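Week 4 notes: Learning from handheld grippers
Dong-hyun Bae, February 2020

Okay, so last week I ran out of time right when it was getting good! Picking up at the Wurusau set, the one with the tableware. Quick refresher: each person works with a gripper in each hand, each gripper has its own camera, and we never put a robot in the room. The robot only shows up at training time (well, after training, if I'm being picky).
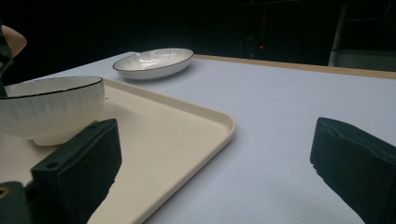
Fig. 1. One gripper's view: bowl on the tray, oval dish on the table behind it.

What I want you to get from this set is how much a policy leans on the view from its own wrist. The fingers are always in the same spot in that view, so the network gets a free ruler. Move the mount a little and the ruler is wrong. We did that by accident in December and lost 54 demos, which I'm still grumpy about.

Now, two hands. For each time step we stack both wrist views and predict the next 8 poses for each gripper, then run the first 4 and predict again. Why not run all of them? Try it in the homework and watch what happens near a thin rim.

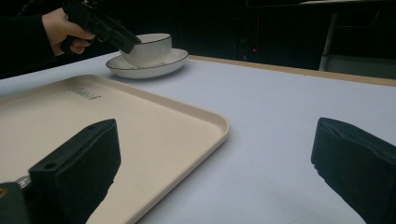 The other thing people trip on is waiting. A lot of two-handed work is one hand holding still while the other one does something, and a plain cloning loss loves to copy the holding still forever. Geum, our baseline, gets stuck like this all the time. Stametti adds a small "whose turn is it" output, and on my runs it finished 40 trials without freezing once. I was so happy I bought donuts.

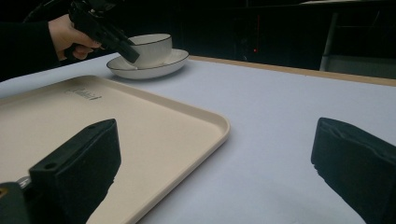

You can read that turn signal straight off the gripper widths and speeds, so there's no hand labeling. Please don't smooth the widths first! You'll blur the exact moment you care about.

For next time: load the Dovo starter code, plot both widths for one demo, and mark where you think the turn changes. Bring the plot, messy is fine.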